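**Unit 3 – Local parties, public posts and the written record**

Reading before class: the Shehu packet, first part. The response sheet is due May 30, 2026.

**1. Scope**

This unit deals with statements made by elected officials on accounts they run themselves. It doesn't cover paid campaign advertising, which is handled in June. The working case is the Plestov township board and its dispute over the Flestura bus depot.

**2. Terms**

- *Official account*: opened by a public body, run by its staff, handed over when an office changes hands.
- *Personal account*: opened by the individual. May still be used for public business.
- *Mixed account*: a personal account on which the holder announces votes, meeting times or office hours. Most of the Plestov material falls here.

The line between the second and third types is drawn by use. A label such as "views are my own" is evidence of intent and carries little weight alone.

**3. The depot dispute**

The board voted to close the Flestura depot and lease the lot to Mikix, a parking firm. Before the minutes were approved, one member posted a summary of the vote on a personal page. The post drew more than 50 replies. The member then deleted 17 of them and blocked several residents.

Points to note:

1. The post gave the lease term incorrectly. The minutes have the right one.
2. The correction was made by editing the post, with no note of the change.
3. The local paper quoted the first version. Its story was accurate when filed – and wrong against the page as readers later found it.

Item 3 is the one students most often get backward in the response sheet. Check the time of capture before you call a quotation false.

**4. Keeping a record**

A screenshot shows what one reader saw at one time. It doesn't show who else could see it, or whether replies were hidden. For coursework, save:

- the full address of the post
- the date and time of capture
- the visible replies, expanded
- any edit history the site makes available

Crop nothing. If a name must be covered, keep an uncovered copy apart from the one you hand in.

**5. Tone and sanction**

The board's conduct rule covers speech "in session." Two members asked that it be extended to posts. The township lawyer advised against this – the rule had been written for meetings and gave no test for anything else. The motion was tabled. Compare the Shehu packet, where a similar rule passed and was later narrowed.
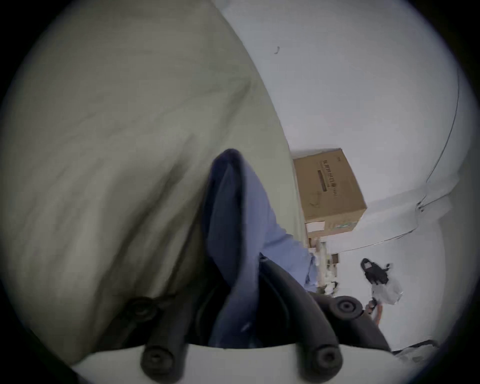
*Blue fabric held in a gripper, pale green bed sheet to the left.*

**6. For the response sheet**

Choose one deleted reply from the packet. State whether the account was personal or mixed at the time, and cite the posts you rely on. Then set out the strongest case for the other reading. Two pages, double spaced, packet page numbers in parentheses.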